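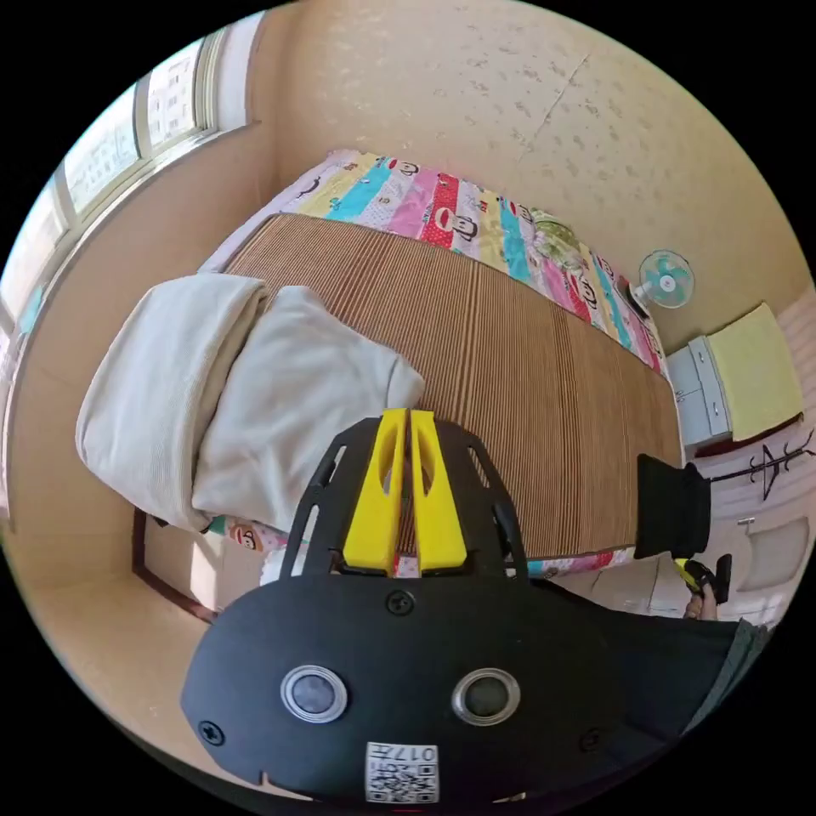
Home | Projects | Reports | Partners | Contact

Equipment plan for household recordings: progress report for the second quarter
Prepared by the Nekeo project office for the Zetia fund

1. Where we stand

In the last report we promised a full equipment plan before the end of July. The plan is now ready except for one point, the spare parts, which I explain in section 3. The recordings in bedrooms have continued during this time with the hand-held grippers we already own. We did not want to stop the work while we were comparing prices.

The bedroom tasks are folding blankets, placing pillows, and picking up soft things such as towels and plastic bags. They are harder for the equipment than the kitchen tasks. The operator must reach far over the bed, and the arm becomes tired before the battery does. For this reason we have put weight higher in our list of requirements than we did last year.

2. Offers received

We asked for offers from two suppliers, Suslow and Tian. Both answered in time.

Suslow offers a complete set: gripper, handle, cable and carrying case. The price is higher, but the fingers can be changed without opening the housing. Our operators asked for this many times. Delivery is from stock.

Tian offers the gripper and the handle separately. It is cheaper at first sight. When we add the case, the cable and the transport, the difference becomes small. The set is 174 grams lighter than the one from Suslow, and this is a real advantage for the bedroom work. Delivery takes longer, and Tian could not promise a fixed date.

We had one unit from each supplier on loan and used both in the same flat for the same tasks. The operators preferred the handle from Tian and the fingers from Suslow, so the test did not decide the matter for us.

3. Spare parts

The approved budget has a line of 700 euros for spare parts. I am afraid this line is too small. Fingers wear out faster on rough materials – straw mats, thick towels, wool – than on plates and cups, and when we made the budget we were thinking mainly of kitchens. I do not ask for more money at this moment. We would like to move a part of the travel line, which will not be fully used because most of the flats are near to our office. Please let us know if such a transfer needs a formal request or if this report is enough.

4. Proposal

We propose to buy from Suslow now, for the teams which are already recording, and to decide on Tian in the next quarter, when they can give us a delivery date. The present grippers would stay in use as reserve. They still work well, but the trigger on one of them has become stiff and it has to be repaired before the autumn.

5. Next steps

The order to Suslow can be sent as soon as we have your agreement. After delivery we need a short period for numbering and checking the units. The stickers will follow the same numbering as before, so that old and new recordings can be kept in one list.

The storage cupboard in the office is also too small for the new cases. We will solve this from our own funds.

Contact the project office | © Nekeo | Back to top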